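工单编号：900-4
提交部门：Gromimdale 后勤服务处 茶歇与物资组
受理部门：Bindero 设施支持台
产品／区域：二楼分装台（台面、浅盘、自封袋）
优先级：一般
当前状态：已处理，观察中
建单日期：2023年10月19日，星期四

一、问题描述

提交人反映，分装台自更换铺纸以来，陆续出现以下情况：

1. 铺纸在使用过程中向一侧滑移，露出木质台边，需反复拉正。
2. 浅盘放在纸面上时，取放袋装食品会带动浅盘移位。
3. 部分自封袋封口不严，袋内海苔类干货受潮变软，领用部门退回7袋。

提交人请求确认：铺纸是否应改为固定式；浅盘是否需要更换；自封袋退货是否可按批次办理。

二、受理前已采取的措施

提交人已自行更换铺纸一次，并以湿布擦拭台面后重新铺设。滑移现象未见改善。浅盘曾改放于靠近操作人员的一侧，因妨碍双手动作，又移回远侧。自封袋未作处理，退回的7袋单独存放于物资柜下层，袋外已贴退回标记。

三、现场情况

受理人 Vangelis Kyriakidis 于建单当日下午到场查看。台面、浅盘及取袋情况如下。
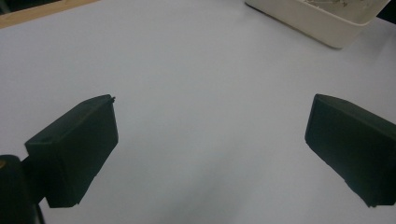
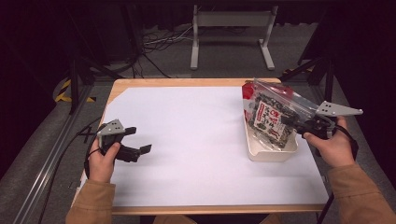
关于铺纸滑移，经查系铺设方法所致。铺纸前以湿布擦拭台面，水分未干即行覆盖，纸张受潮后起伏，干燥后与台面贴合不良。另一方面，现用铺纸尺寸偏大，第二张图中纸面四边几乎铺到木质台边，留给胶带的位置很窄，原先在四角粘贴的短胶带因此多半粘在纸上，未能粘住台边。受理人认为无须改用固定式台垫，将铺纸四边各裁去少许，并改用通长胶带压边即可。

关于浅盘移位，浅盘底面光滑，本身重量较轻，与纸面之间摩擦不足。从浅盘中提起袋子时，若袋角勾住盘沿，浅盘即随之移动。该浅盘为 Mok 系列标准件，盘体无变形，不符合更换条件。建议在盘底加贴防滑垫，并要求操作人员先将袋子竖直提起，越过盘沿后再横向移动。

关于封口不严，受理人对退回的7袋逐一检查，其中4袋封口槽内夹有干货碎屑，清理后可正常闭合；其余3袋封口条一端已脱开，属于袋体缺陷。

四、处理记录

14:20　取下原铺纸，台面擦拭后晾干。
15:05　按新尺寸裁纸，以通长胶带压边，共用胶带4条。
15:20　浅盘底部加贴防滑垫。
15:30　请茶歇组人员试行取放12次，铺纸未滑移，浅盘未移位。
15:50　封口脱开的3袋登记为供货缺陷，转 Ovum 采购系统办理退换。其余4袋更换新袋，袋内已受潮的干货不再发放，按报损处理。

五、对提交人的答复

1. 今后更换铺纸，须待台面完全干燥后进行。铺纸不得超出台面，四边应留出压胶带的宽度。
2. 浅盘继续使用。防滑垫如有脱落，可凭本工单编号领取，无须另行建单。
3. 装袋后应先拭净封口槽，再由一端向另一端压合。袋内有独立小包装的，标签面朝上放置，以便核对品名。
4. 自封袋退换仅限封口条脱开的3袋，不按整批办理。若同批次再发现同类缺陷，请保留原袋并在本工单下补充说明。

六、提交人回复

答复内容已收悉，已转发本组人员。铺纸与浅盘使用正常。另请确认：通长胶带是否随铺纸一并配发，或由本组另行申领。

七、受理人补充

通长胶带不随铺纸配发，请于每月物资申领时一并填报。工单暂不关闭，观察至次年2月，期间如无新增反映，由支持台自行结单。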